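FOR IMMEDIATE RELEASE
March 29, 2022

**Skastis opens its Desk Room, and yes, you can move everything around**

I've been writing about desks for so long that my family has stopped asking what I did at work. Today I finally get to say it out loud: the Skastis Desk Room is open, upstairs from our Flinderico store, and I'm thrilled! It's a place to try out a home desk before you buy a single piece of it. You come in, you pick a tabletop, you pick what goes behind it, and then you sit down and type for as long as you like.

The idea started last November, when we asked our customers to tell us what bugged them about working at home. We got 182 letters (real ones, plenty of them on paper, one with a coffee ring on it). I read all of them. Hardly anyone complained about their computer. They complained about brown tables under bad light, about chargers that wander off, about keyboards they picked online in a color that looked nothing like the color on the screen. So we built a room for those people, and I count myself as one of them.

There are 18 tabletops to choose from, all made by our friends at Foven. You'll find pale ones, dark ones, a very loud green one that I love and my boss doesn't, and a whole group with marble patterns. The wall panels come from Amato, and they hook on and off, so you can swap stripes for leaves in a minute or so and see if you still like your table afterward. I changed my mind four times on my first visit, and I work here.

Then there's the small stuff. Keyboards in soft colors, lamps, trays, cord clips, little adapters, flowers if you want them. We kept the bins open and low so you can dig through them yourself. Bring your own mouse or your favorite mug, too. A desk never looks right to me until there's a mug on it.

My own favorite pairing so far is a reddish-brown marble-pattern top with gray bamboo wallpaper. I would never have put those two together from a catalog, and now I want them at home. With that much going on in the background, I'd keep the keyboards plain, either pale pink or white. I go back and forth on which.

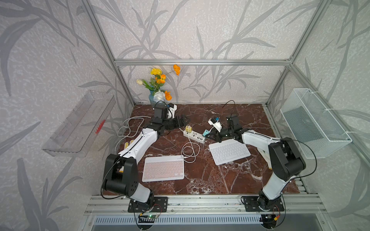

Oriana wrote back to us after an early visit that she'd gone in sure she wanted white and went home with pink, and that her only complaint was the parking. She also asked for a longer table to try, for people who share. Fair enough! Two-person tables are on our list, and I'll send word when they're in.

The Desk Room is free and you don't need to book, though if you're bringing more than 2 kids, a quick call first would help us out. Our first 2,000 visitors get a sample card with chips of every Foven top, so you can hold them up against your own wall before deciding.

**Where:** Skastis, upper floor, Flinderico
**When:** Open now, during regular store hours
**Press visits:** Ask at the front desk and we'll set aside a table for you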